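社团仿真作业第二课:在虚拟客厅里摆桌面、调抓取

上回大家把环境装好了,群里一堆截图,看得我特别开心!这次咱们来干正事:让机械臂在一个虚拟房间里,从杂七杂八的桌面上挑一样东西。参赛用的场景包叫 Horkwood,老社员应该都熟,新来的同学先去共享盘下载,解压后放进 scenes 文件夹就行(路径里千万别带中文,我在这上面栽过两次)。

第一步,加载场景,随机种子填 563。种子一致,大家的物品摆放才一样,后面互相对答案才方便。

第二步,选目标。我选的是电视柜上那副牙齿模型,牙龈高低不平,形状够刁钻,拿来练手正合适。先把夹爪移到它上方,手指朝下,停住,别急着合。 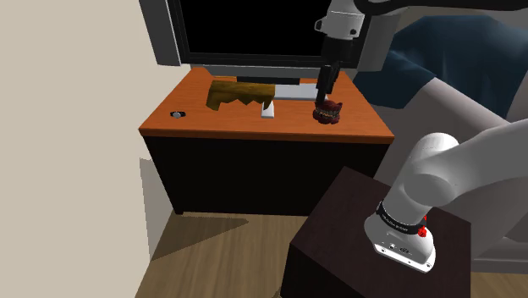
物品摆得这么近,夹爪老是碰到旁边的东西怎么办?
先把接近高度调高一点,到目标正上方再竖直下降,并且把夹爪张开的幅度收窄到刚好比目标宽一些。

第三步,写接近动作。我习惯分三段:快速移到上方、慢速下降、合爪。下降那段我插了 50 个路径点,嫌慢的可以少插几个,但别一步到位,不然仿真里物体会被直接弹飞,我第一次跑的时候笑了半天。

第四步,换个视角检查。只盯着一个相机特别容易误判,看着对准了,转过去一看差老远!把视角切到能看见底座和大半条手臂的位置,看看肘部那几节有没有拧成奇怪的姿势,顺便也瞧瞧房间另一头,小推车、长桌、墙上的风景画都在,场景加载得全不全一眼就知道。

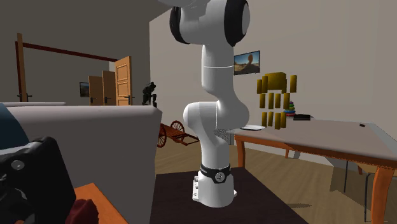

Danylo Ivanyshyn
机器人社仿真组组长

第五步,录数据。按一次空格开始,再按一次结束,每人交 3 段成功的就够了。失败的也别删,单独放一个文件夹,五月组内复盘的时候我想拿来一起看。

几个容易踩的坑:

合爪力度别拉满,牙齿模型会穿模,看着像抓住了,一抬就掉。
重置场景之后记得重新读一次物体位姿,旧坐标还留在变量里,手臂会一本正经地去抓空气。
笔记本跑不动的话,把阴影关掉,帧率能好不少。

作业周日晚上之前传到共享盘,文件夹用自己的名字命名。想挑战一下的同学可以把目标换成那块手表,它又小又扁,下降高度得重新调,我自己也还在试,谁先弄出来了记得在群里喊我一声!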